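Week three with the Bollach two-arm kit, and I'm still clearing the table for it every evening like it's company coming over. I paid for the Flostero folding add-on in October (140 dollars, and yes, I thought about it for days), so laundry is what we do now.

Dark clothes first, then whatever else is in the pile.

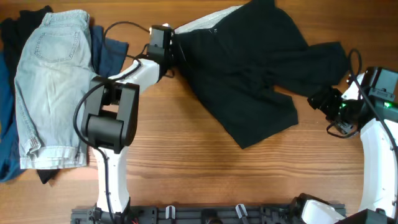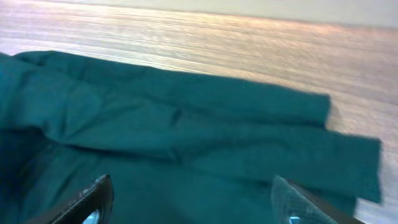 The manual asks for 12 practice runs per type of clothing, but I'd plan on 20 for anything with a stretchy waist - mine needed every one of them. Setup is friendly enough, though the cable clips feel cheap to me, and I did write to Bollach about that. They answered in 18 hours, very nicely, and spare clips are on the way. Towels are next!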